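Evine adds heavy-gauge knit and ribbed sleeve fabric to Drunder line

PLILGATE, December. Evine has released two fabrics under its Drunder label, a heavy-gauge knit with a matte face and a companion rib intended for sleeves and cuffs. Both are supplied to garment makers by the roll and are stocked at the company's Plilgate warehouse.

The main knit is finished with a light brushing pass that leaves a slightly fuzzy surface and reduces sheen. It is offered in three shades: charcoal, oatmeal and a teal dark enough to read as black under most indoor lighting. Dye lots are matched across both fabrics so that body and sleeve panels can be cut from separate rolls. Makers should still keep lot numbers together when ordering repeats, as colour matching is guaranteed only within a lot.

Drape was the main criterion in development. The knit is cut generously in the sample patterns and falls in thick, soft folds, gathering into rounded rolls where it meets a bend at the hip or knee. Lighter weights trialled earlier in the programme creased sharply at the same points and were withdrawn. A total of 19 constructions were knitted before the final gauge was selected.

The companion rib has fine, closely spaced ridges and a greater stretch across the width than along the length. It is intended to be cut with the ridges running around the arm. Evine recommends a twin-needle hem or a turned cuff; overlocked raw edges are not recommended on the rib, where they tend to flare after laundering.

Wash testing was carried out by the textile laboratory at Hellström. Samples were put through a cold gentle cycle and dried flat for a combined test period of 168 hours. Care labelling for both fabrics specifies cold wash, dry flat, no bleach and no tumble drying. Pressing should be done from the reverse side through a cloth to avoid flattening the brushed face.

The initial production run is 1,000 rolls, of which 723 are allocated to existing account holders. The balance is open to new accounts. The minimum order is one roll per shade, and sample swatches are available at no charge. Sewn trouser and long-sleeve samples may be viewed at the Plilgate showroom by appointment between 9 am and 4 pm.

Trade enquiries, swatch requests and showroom bookings should be directed to the Drunder sales desk at Evine, Plilgate.

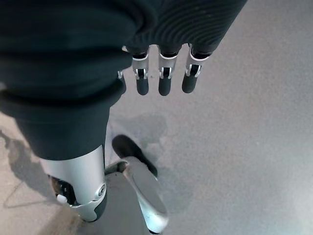
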